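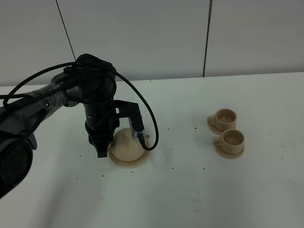

Part 3: Pairing your phone with the Nuvotport head unit

Right, if you've followed me this far your Nuvotport is screwed into the dash and the car starts without any odd lights. Mine is in a Tiltulow estate with 3,125 miles on it, but the steps are the same in the Hamdy hatchback.

Before you start

Park somewhere with a decent phone signal and put the handbrake on. The unit won't open the pairing menu while the car is moving, and please don't try to fool it.

1. Turn the ignition to the second position. You don't need the engine running, but don't sit there for more than 14 minutes with it off - my battery sulked when I did.

2. Hold the volume knob in until the Grikeck logo shows up, then let go. If you get the clock instead, you let go too early.

3. Tap Settings, then Phones, then Add New. Your phone should find the unit under the name NVP-232. Check the number on both screens matches and say yes to both.

Note: it'll ask to copy your contacts. I said no the first time and then couldn't make calls by voice, so I had to delete the phone and go round again.

4. Play some music and set the phone's own volume nearly to full. Use the knob for everything after that. I keep mine at 40 or less, and past that the door cards start buzzing (they did with the old radio too).

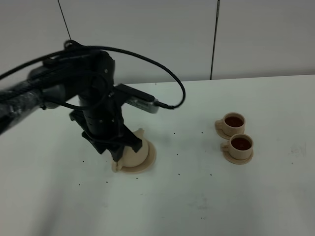 5. Switch the ignition off, open the driver's door, shut it and start again. The phone should reconnect without you touching anything!

Caution: the unit remembers five phones and drops the oldest without asking. Beatriz Pinheiro wrote in to say hers lost her work phone this way, so thanks Beatriz, and I've added it here.

If it won't reconnect

Turn Bluetooth off and on at the phone first. If that does nothing, go to Settings, Phones, Forget All and go back to step 3. Your radio presets stay put.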